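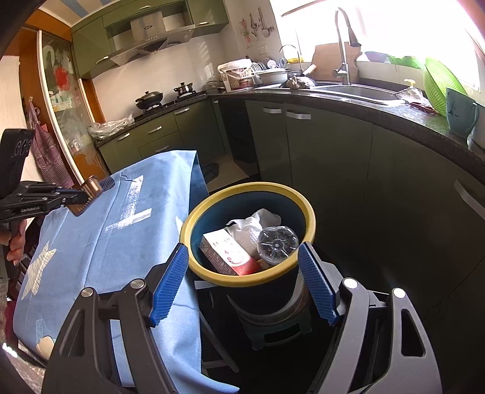 Fig. 6. Jaws open on either side of the bin, second gripper over to the left.

6. Recording the kitchen tidy-up by hand

Right, you've got both grippers paired and charged (section 5, go back if you skipped it, I can tell from the files when people skip it). Now we get to the fun bit, which is showing the robot how to clear up a kitchen by doing the job yourself with a gripper in each hand. I wrote this section after my first month on the Ovurby kitchens, so it's the version I wish I'd had on day one.

You'll want the two grippers, your wrist straps, the phone or tablet running Kerngate, and a bin with something in it. A bin with rubbish already inside is much better than a clean one! Cartons, bottles, a scrunched-up paper towel, all good. Keep it to dry stuff, please.

6.1 Setting the bin

1. Put the bin on a low stool or a box that doesn't rock. I used to leave mine on the floor and my back complained for a week.

2. Give the stool a push with your foot. If it slides, move it or put a mat under it.

3. Stand where you plan to work and reach for the rim with each gripper in turn. You should get there with your elbows still bent.

4. Clear your walking path. Shoes, bags, trailing cloths, anything you could step on while your eyes are on the jaws.

Note: leave the rest of the kitchen as it is. Pans on the hob, plates in the rack, bottles by the sink, they can all stay. Dalia Kivi tidied the worktops before every take in her first batch, bless her, and the robot then had no idea what to do in a kitchen people had been cooking in.

Caution: hob off before you start, and lids on anything left standing there. You'll have both hands full and you won't be quick.

6.2 Starting a take

1. Straps on first, then pick up the grippers. Left hand, left gripper. The app swaps them without a word of complaint if you get it wrong, and you only find out at upload.

2. Open Kerngate, choose Hand demo, then Kitchen, then task 206 (Empty or sort a bin).

3. Squeeze and release each handle once, all the way. Watch the two bars on the screen go to the end and back. If one stops short, have a look at the joints for crumbs or a bit of thread before you try again.

4. Press Record and hold still until you hear the double beep.

5. Bring the jaws over the bin, wide open, and pause for one slow breath. I do it out loud, which makes me sound like a yoga teacher, but it works for me.

6. Do the task in one go. Open before you reach, close on the thing, lift, move, let go.

7. Finish with both jaws open and away from the bin, then press Stop.

Note: if the second hand has nothing to do, it can hold something or just hover off to the side. What it mustn't do is wave about. Mine likes to join in when I talk, so I've stopped talking.

6.3 Handling different bits of rubbish

Cartons: go for the flat sides and squeeze gently. A crushed carton is fine so long as you picked it up on the first or second try.

Clear bottles: take them round the middle. These are the ones the tracking finds hardest, so go slower than feels natural.

Paper and tissue: let the finger pads close right up, then lift straight. Tissue likes to cling to the pads, and if it does, open and shut once over the bin. Don't pick it off with your fingers mid-take.

Caution: no broken glass, no blades, no tin lids. Keep your own fingers clear of the linkage as well. It pinches, and I've got the blister to prove it.

6.4 When it goes wrong

You dropped something: carry on and pick it up again if it's within reach. Those takes are useful, so keep them and tick Recovered.

You knocked the bin over: stop, delete, start again.

Message 313 (Lost position): you've moved too fast or pointed a gripper at a bright window. Stop the take, turn towards the cupboards, wait for the green dot, then begin a fresh one.

Message 858 (Grip reading missing): the handle sensor has dropped out. Switch that gripper off and on, then repeat step 3 of 6.2. If it comes back twice in one session, send the gripper to Vija Siliņa at the Nonholm workshop with a note saying which hand you had it in.

6.5 How many to do

A full set is 200 takes per kitchen. Please don't try that in one sitting! I do a batch, put the kettle on, then shift the bin a little and change what's in it before the next lot. Turn it round now and then too, or move the stool to the other side of you.

Wipe the finger pads with a damp cloth when you finish, dry them, and rest both grippers jaws open in the case. Uploading is covered in section 7.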